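Simulation Test Operator, Hand Controllers (casual)

Mirkora compares two controllers for a simulated two-armed humanoid. You will teleoperate the robot at a coffee machine and log each trial. 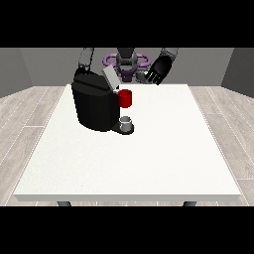
Shifts are two hours, up to 42 hours in total, starting in September. Prior robotics work is not required - steady hands and tidy notes are.

Send a one-page resume to Oana Onu by Jul 22, 2024.
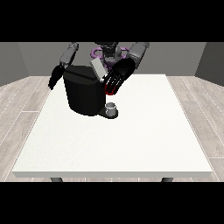 Coffee machine task in simulation, right hand near the cup on the drip tray.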